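Tips from the two-armed build, part three
Filed under: Workshop, Robots, Regrets

Someone wrote in to ask whether a robot that hangs up keys is really cheaper than remembering where you put them. No. Next question.

The rest of these are things I wrote on the back of an envelope while putting together the Plitus, which is my name for a pair of small arms bolted side by side and told to behave.

Label both ends of every cable before you run it. I used masking tape and a ballpoint. The ballpoint faded by Thursday, so now I use a laundry marker.

Leave slack at the wrist, more than looks decent. A cable that hangs nicely with the arm at rest will be a guitar string once the wrist turns over. Bend every joint to its limit by hand, with the power off, and tie the cable down after that.

Buy screws in one length if you can stand it. My kit came with two that differ by the thickness of a fingernail, and I found out which was which by driving the wrong one into a motor housing. The Useo forum has a whole thread of people who did the same. It was a comfort.

Don't tighten a bracket all the way until the whole wrist is on. Snug, check, snug again, then thread lock, one drop. I have used more than one drop. I own a bracket that will outlive me.

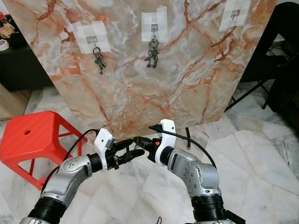
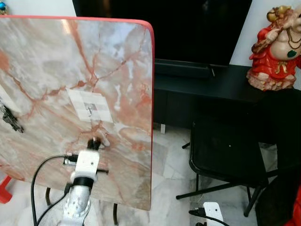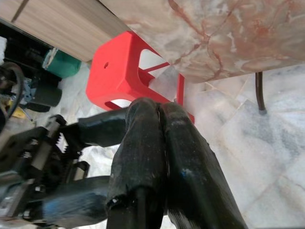
Grip covering is the part that eats your weekends. Bare plastic fingers slide off a key ring the way I slide off a bar stool, and anything soft enough to hold on is soft enough to wear. Look at the wrapping on the left finger, seen close up: scuffed, dusty, and ragged down near the bottom. That edge is where to check first. Once it starts to lift it catches on things, and then you're debugging code for an hour over what is basically a bad sleeve. Trim it flush with nail scissors, or peel it and start over. Clean the finger with rubbing alcohol before you put on the new piece, let it dry, and overlap the seam on the outside face.

Hooks: adhesive wall hooks are fine for practice, but a robot pulls at odd angles and with no manners. Put masking tape over the base in overlapping strips, in a square, and press down the corners. White tape on a busy marble pattern also makes the spot easy to find from across the room, for you if not for the software.

Use real keys. I started with a single washer on a string and got very proud of myself. Then I tried a proper bunch on split rings and the whole thing fell apart, because a bunch of keys changes shape every time you look at it.

Keep the first runs slow. I set speed to 20 percent and leave it there until I'm bored, then wait a little longer. When two grippers have to meet in the middle, go slower still. They will shake hands eventually and you want it to be a gentle one.

Number your runs. Mine are in a school notebook, and run 165 is the one with the coffee ring and the word NO. Run 256 worked. I changed one thing for run 257 to make it better, and you can guess. Save the settings file first, under a name you'll recognize. Mine is called bovmont, after the street I lived on, and I have twice failed to recognize it.

Wipe the rack and rails with a dry brush. Oil collects grit, and grit in small gear teeth sounds like somebody eating cereal.

Next time: the Mendonça clamp, a thing I've been meaning to build since March, and what to do with leftover 3D printed brackets. (Coasters, so far.)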